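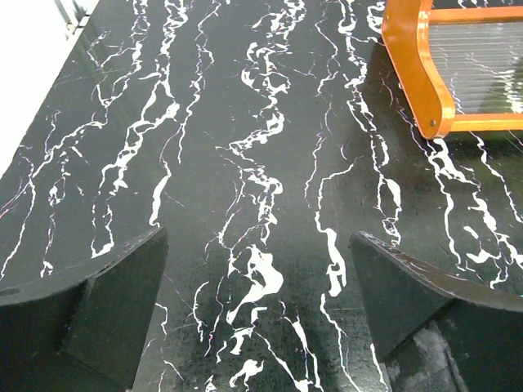
Chapter 9
Condition Grades and What They Leave Out

Most of the used books sold in this country change hands without the buyer ever touching them first. What the buyer gets in place of the book is a word. Very Good. Acceptable. Like New. This chapter is about those words, who picks them, and how far a careful reader should trust them.

The short answer is: less than the trade would like. Grading terms grew up among dealers who sold by mailed catalog to people they expected to deal with again. A dealer who called a shaken, stained copy "very good" got it back in the mail and lost a customer. The words stayed roughly honest for as long as that threat was real. They have since been carried over to a kind of selling where the person who picks the grade may spend a few seconds on each copy and will never hear from the buyer.

9.1 A case to start with

Droltbridge Books, a mid-sized seller, listed 209 copies of one paperback novel over a single spring. Every listing carried the same sentence: "Clean copy, light shelf wear, ships fast." By June, 64 had sold and 24 of those had come back. The seller's own notes put most of the returns down to "buyer changed mind."

That may be so. People do change their minds. But a sentence that fits 209 different used books cannot be telling us much about any one of them, and a return form that offers "changed mind" as its first choice will collect a lot of changed minds. Keep both points in view as you work through the chapter. The first is a problem with the description and the second is a problem with the record, and sellers often use one to excuse the other.

9.2 What a grade claims

A grade is a claim about wear. It says nothing certain about the edition, the printing, or whether the book is complete. Swanson Book Exchange, for instance, defines "Good" as "all pages present, may have notes or highlighting." The word "may" does a great deal of work there. It lets the seller skip the check. A copy with one penciled name and a copy marked up on every page both meet the standard, and the buyer pays the same price for either.

Compare the Flernis scale, which asks the grader to answer separate questions about binding, text block, cover and jacket. It is slower, and sellers complain about the cost. Whether it gives better results is harder to say than its backers admit. The usual evidence is a lower return rate, but the sellers who adopt it tend to handle fewer and more costly books, and they might well have had few returns under any scale.

9.3 Terms used in this chapter

Shelf wear: rubbing and small dents from storage. Often stretched to cover damage from reading or shipping.

Ex-library: once owned by a lending library. Expect stamps, labels or a pocket.

Remainder: unsold stock cleared by the publisher, often with a mark on the page edges. Some sellers list remainders as new.

Reading copy: worn, but with the full text. A fair term when used fairly.

Before you read on

Find 2 listings for the same used title at the same grade, from different sellers. Write down every statement in each that could be checked against the book in hand. Leave out delivery promises and praise. Bring your lists to class along with the prices, and be ready to say what the higher price is supposed to buy.

Section 9.4 takes up the Cinudstead returns survey, which is quoted widely in the trade and has some serious gaps.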